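Washroom reset cell: what changes on the floor from March

The Pliltlow site will begin staged use of the washroom reset arm in March. Idetti supplied the control software and Skivis did the cell layout. This item covers the work the arm takes over, the work it leaves with the housekeeping crew, and the changes to the roster.

The arm has one task family for now: picking up small items left on fixtures and placing them in a tray before cleaning starts. Wiping, mopping, restocking and inspection stay with the crew. Hair, liquids, broken glass and anything soft enough to fold are outside the arm's scope and will be left where they are. Crew members should clear those by hand before releasing the room to the cell.

All task development is being done in simulation first. The simulated set includes 119 room layouts, and the arm is run in each one before a grasp routine is approved for the physical cell. Layouts are cluttered on purpose. Objects are put on surfaces where people leave them, and large items are placed at odd angles so that the planner has to work around them.

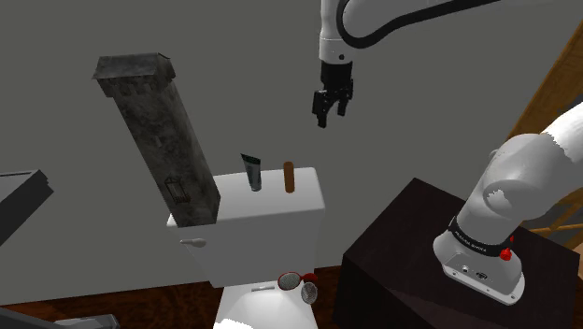

Simulated layout, arm mounted on a cabinet to the right of the toilet. Gripper open above the tank, with a tube and a brown cylinder standing on the lid.

Upright items on a tank lid are a useful test. A slender tube standing on its cap has a small footprint and tips easily if one finger arrives before the other. The current routine lines up the fingers above the item, comes straight down and closes at low speed. If the item moves during the approach, the routine stops and the arm backs off. It makes one more attempt and then flags the item for a person.

Flagged items appear on the tablet at the supply room door. In the last block of simulated runs, 94 per cent of items were placed in the tray without a flag. Most of the remainder were items close to a wall, where the gripper body runs out of clearance. Ignacio, the next software release, changes the approach angle for these cases. It will be tested on the same layouts so the results can be compared.

Changes to the roster are as follows. The pre-clean pickup step comes off the early shift task sheet in rooms served by the cell. It stays on the sheet everywhere else. Each early shift will have one person assigned as cell attendant, who releases rooms, responds to flags and empties the tray. The attendant role rotates through the whole crew and is paid at the lead hand rate for the hours worked in it. No positions are being removed in this stage, and total rostered hours are unchanged.

Several crew members have asked whether flag response times will be used in performance reviews. They will not. Times are logged to set the number of rooms one attendant can cover, and names are not stored with them. The log can be viewed on the tablet by anyone on shift.

Attendant training takes 20 hours, of which 5 are spent on lockout and manual recovery. Training is done in paid time. Nobody may enter the cell while the arm is powered, including to pick up a dropped item. Use the stop at the door, wait for the indicator to change, then apply your own lock.

Lost property rules still apply to items collected by the arm. Tag the tray with the room number before it leaves the cell.

Training sign-up sheets are in the supply room and the crew lunch room. Questions about rostering go to the shift lead; questions about the arm can be left on the tablet under Cell Notes.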